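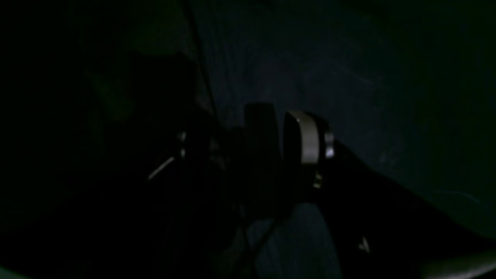
Kundik 손목 카메라 데이터 카드 및 장비 도입 계획

작성: Gilang Halim
검토: Hatice Erdem, Estela Gaete
최종 수정: 2024년 9월 2일

1. 개요
본 저장소는 로봇 손목에 장착한 소형 카메라의 영상과 차기 장비 구매 검토 자료를 함께 관리한다. 수록 에피소드는 129개이며, 이 중 98개가 검수를 마쳤다.

2. 조도 관련 유의 사항
저조도 영상이 포함되어 있다. 이러한 영상에서는 은회색 원통형 물체처럼 빛을 받는 면은 구분되나, 그 옆의 어둡고 둥근 물체는 윤곽 일부만 희미하게 확인된다. 라벨 작성 시 식별이 불확실한 물체는 "미상"으로 기재한다. 39개 에피소드는 저조도로 분류하여 별도 목록에 두었다.

3. 구매 검토 항목
가. 손목 카메라 교체: 저조도 감도를 우선 평가하며, Irutix와 Sivedo 두 곳에서 견적을 받는다.
나. 보조 조명: 그리퍼 부착형으로 한정한다. 추가 중량은 견적서에 명시되어야 한다.
다. 케이블 정리 부품: 소모품 예산으로 집행한다.
라. 저장 장치: 현행 장비를 유지한다.

4. 예산
7월에 승인된 한도는 3000유로이다. 설치비는 한도에 포함되며 운송비는 별도로 정산한다. 한도를 초과하는 견적은 Anouk Van Leeuwen의 사전 승인을 받아야 한다.

5. 문의
데이터 관련 사항은 Gilang Halim, 구매 관련 사항은 Glenys Costigan에게 문의한다.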